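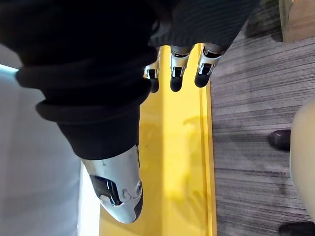 The decision to close a hand is one of the smallest decisions in manipulation, and it is made badly by many systems which do everything else well. A robot can plan a correct path to a block, arrive over it with small error, and then close the fingers a little too early, so that the fingertips push the block away before the thumb is behind it. In this chapter we study how a closing moment can be learned from demonstrations when the main source of information is a camera near the wrist. The student should get used to this kind of view from the first page. The fingers and the thumb stand on two sides of an open gap, the surface of the task fills the space between them, and the thumb looks much larger than the fingers only for the reason that it is nearer to the lens. A learner receives this picture many times per second and must answer one question each time: close now, or wait.

We call this question the closing problem. Chapter 5 treated the approach, which ends when the hand is in a region from where a grasp is possible. The closing problem begins there. It looks easier than the approach because the motion is short, and for a long time it was solved by a fixed rule, for instance a distance to the table or a timer. Such rules are still useful, and Section 6.2 starts with them as a baseline. They have however a common weakness. They know where the hand is, and they do not know what is between the fingers.

After reading this chapter the student should be able to state the closing problem as a classification over short windows of images, to prepare labels for such windows from recorded demonstrations, to compare a learned rule with a fixed one in a fair way, and to recognize the cases in which a wrist camera does not contain the answer. Knowledge of Chapter 3 (images and features) and Chapter 5 is assumed. The sections marked with a star can be left out at first reading.

6.1 Why the moment is difficult

Consider a hand with several fingers on one side and a thumb on the other. When the hand is open, an object can be in three kinds of places. It can be outside the gap, it can be at the border of the gap, or it can be well inside. In the first case closing does nothing, or it disturbs a neighbor. In the third case closing is nearly always right, and a small delay costs only time. The second case is where the mistakes live. An object at the border may be caught by one fingertip and rotated, and a rotated block is harder to grasp in the second attempt than it was in the first.

From the wrist the three cases look more similar than the beginner expects. There are two reasons. The first is that the fingers hide exactly the part of the object which matters. A block directly behind a fingertip shows us its sides and perhaps its top edge, while the face that will be touched is covered. The second is that a single camera gives weak information on depth along its own axis. A fingertip which seems to touch a block in the image can be well above it. Human operators solve this by making small movements and watching what changes — they move the hand a little, and the near things shift against the far things. A learner which sees only one image at a time cannot use this trick, and so in this chapter the input is always a window of several images.

A third difficulty is the background. A camera which moves with the hand sees much more than the work surface. It sees the floor, the shoes of people standing near, boxes, shadows, and all of these change their place in the image when the wrist turns. The shadow of the hand deserves special attention. It is a large soft shape, it moves together with the hand, and a learner may find that it predicts the height quite well under one set of lamps. In a different room the same learner will fail. We come back to this in Section 6.5, where the test is repeated with the lamps moved.

6.2 The material used in this chapter

Most of the experiments use the Mimo collection, which was recorded at the Bednarek laboratory in Broltatow. The task is a plain pick and release over a table with a bright yellow top. The operator guided the hand by teleoperation, and the joint positions, the motor currents and the images of the cameras were stored together with one clock. The collection holds 1146 episodes. An episode begins when the operator takes control and ends when the hand is open again after the release, or when the operator gives up. Episodes of the second type were kept in the collection, and the student is asked not to remove them. They contain the larger part of the information on how closing goes wrong.

From these episodes 4000 windows were cut. Each window has the length of one second and was labeled by the following procedure. The closing command is found in the joint record. A window which ends shortly before the command is labeled "close", a window which ends clearly earlier is labeled "wait", and the windows in between are put aside. We put them aside for a simple reason: a human operator does not press the button at the ideal time. There is a delay of reaction, it is different for each operator, and if we label too near to the command we teach the learner the reaction time of a person.

The command alone is not enough. In some episodes the operator closed the hand and the grasp failed, and then the label "close" would reward a mistake. For this reason every closing command was checked against the motor current in the following second. When the current does not rise, the fingers have met nothing, and the window gets the label "wait" together with a flag. The flag is used in Exercise 6.4.

A reader who wants to repeat the work can use any learning library. The program listings at the end of the chapter are written for Pirell, which has short notation for windows, but no result depends on it.

6.3 A first result and how to read it

We divided the collection by episode and never by window. Two windows of the same episode are almost copies of each other, and if one goes to the training part and the other goes to the test part, the result will be too good. This error is common in student reports and also, it must be said, in published ones. In our division 40 episodes were reserved for the test before any model was trained, and they were opened once.

The learned rule gave the same answer as the label in 81 percent of the test windows. The fixed distance rule, with its threshold chosen on the training part, was clearly lower. It would be easy to stop at this point and to write that the learned rule is better. A careful reader should ask first what the remaining windows look like, and whether the two rules fail in the same ones.

They do not fail in the same ones. The distance rule fails when the objects have different heights, as one can expect. The learned rule fails mostly in crowded places, where several objects stand close together behind the fingertips. A tan block, a black block and a gray block in one row give three possible targets, and a window of one second often does not tell which of them the operator has chosen. The black one brings one more problem, because the fingertips are black also and the border between the two is weak in the image. Round and flat things near the thumb side are a different case again, and the rule tends to answer "wait" for them too long. A learner trained to say "close" or "wait" has no way to say "close on which one," and this limit is in the statement of the problem, so more data of the same kind will help only a little.
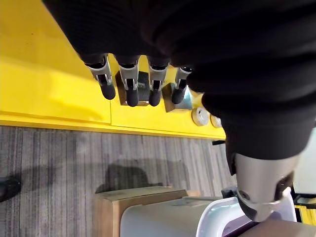
6.4 Adding the target to the question

The natural repair is to change the question. Instead of asking whether to close, we ask for each visible object whether closing now would hold it. The output is then a short list with one number per object, and the decision to close is taken only when the number for the wanted object is high and the numbers for its neighbors are low. We call this the conditioned form of the closing problem. It needs one more input, a mark which says what object is wanted, and it needs new labels.

The mark can be given in different ways. In the simplest one, a person points to the object in the first image of the episode and a tracker follows it. This works well until the fingers come over the object, and it is exactly then that we need it. A second way is to take the mark from the end of the episode: the object which was lifted is the object which was wanted, and we carry this knowledge backward in time to the windows before the closing. The student will notice that the second way can be used for training and cannot be used in operation. The first can be used in both, but it is weak at the important moment. Much of the present section is about how to join the two.

Let w be a window and let k be the index of an object. We write p(k, w) for the estimated probability that object k is held if the hand closes at the end of w. For an object outside the gap p(k, w) should be near zero, also when the object is large in the image. In the failed episodes, where the current did not rise, the target is zero for every k, and so these episodes now enter the training without any special treatment.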